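Clasbridge Robotics Club — Minutes of the December Meeting

Tuesday, December 29, 2020, held by video call

We got going a few minutes late while everybody found the right link, and Annapurna Arumugam, chairing, thanked the members for giving up an evening of their winter break. The minutes of the last meeting were read and accepted with one fix: the spring contest is the Keogh Cup, and we had it down as the Keogh Club.

Simulation project. Na-rae Won gave the report for the kitchen team, and it was a long and happy one. The team has now logged 416 practice runs on the cabinet task, 162 of them since Thanksgiving, and she wanted it written down that the newer members did a good share of those. She shared her screen so we could all look at the kitchen together. 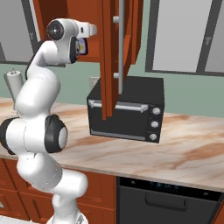 Minutes taken by Na-rae Won, club secretary

The talk stayed on the cabinet for quite a while. With the door standing open over the toaster oven, there was a lively back-and-forth about whether the arm should come at the long bar handle from the side or from straight in front. Annapurna liked the side approach — she worries about the elbow swinging wide — and the rest of us came around to trying both. Each pair will do 40 runs of each approach before we compare notes, and please, everyone, save your logs under your own name this time!

Jamell, our scoring script, still gives credit for a door that is only partly open. Annapurna offered to look at it over the weekend, and was warmly thanked.

Money. We have $131 left after the Flarari software renewal. It was moved and seconded to hold on to it for the Keogh Cup entry fee. Passed.

Other business. A request for a beginners' evening in the new year was put off to the next meeting, when we hope to have a date from the school.

Adjourned with good wishes all around.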